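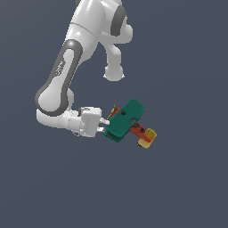
The project measured how the color of discarded toys affects the value of the plastic recovered from them. Collection points in Pustberg accept toys in a single mixed stream, and the buyer of the regrind, Kevutia, pays by color class. A toy in several colors has to be assigned to more than one class or downgraded to mixed. An airplane with a teal-green wing, a red-orange fuselage and a yellow tail section, for instance, takes three entries on our sheet: green, red and yellow. Under the buyer's rules red-orange is booked as red and teal as green, so shades were not recorded separately. If the parts cannot be separated by hand, the whole item goes to mixed, the lowest price band.

Sample and method

We received 297 toys from the Omimham collection point in May. Items with batteries, textile parts or visible metal axles were set aside before weighing, a total of 57. The rest were washed at room temperature, air dried overnight and weighed on a bench scale. Each item was then given a color code by two members of the group working separately. Where the codes differed, the item was looked at again under the daylight lamp and a joint code was entered.

Separation was done with hand tools only: a flat screwdriver, side cutters and a small vise. An item was classed as separable if every color could be isolated within the time limit of two minutes. We chose this limit after a short trial, in which longer times mostly led to broken parts with the other color still attached.

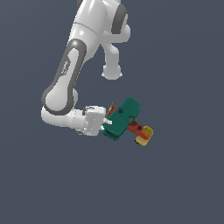

Polymer type was checked with a float test in water and then in salt solution. The test cannot tell ABS from polystyrene with any confidence when fillers are present, and we treated the two as one group. Parts that were painted instead of colored through were scratched on the inside face to find the base color. Paint was common on small wheeled toys and almost absent on building sets.

Results

Single-color items were mostly sand toys and container lids, and they passed straight to their class. The multicolor items gave a separated fraction of 3145 g. Green and yellow came out cleanest. Red was often joined to a second color by glue or by a molded overlap, and much of it ended up in mixed.

Eleven items changed class between the first and second coding. Most of these were orange parts that one coder had entered as red and the other as yellow. The Eglītis color card, which we had planned to use from the start, arrived after the first coding and was used only for the second.
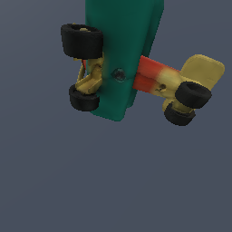 Sources of error

Hand separation depends on the person doing it. We did not rotate the task, so the rate reported for separable items reflects one pair of hands. The salt solution was mixed once and reused, and its density was checked at the start of each session but not at the end. Some drift is likely — bubbles trapped in hollow parts were a larger problem, and those parts had to be cut open and tested again.

The price bands are the ones in force when the sample was collected. Labor cost is left out of the value calculation in the appendix, and the figures there should be read as gross value per batch.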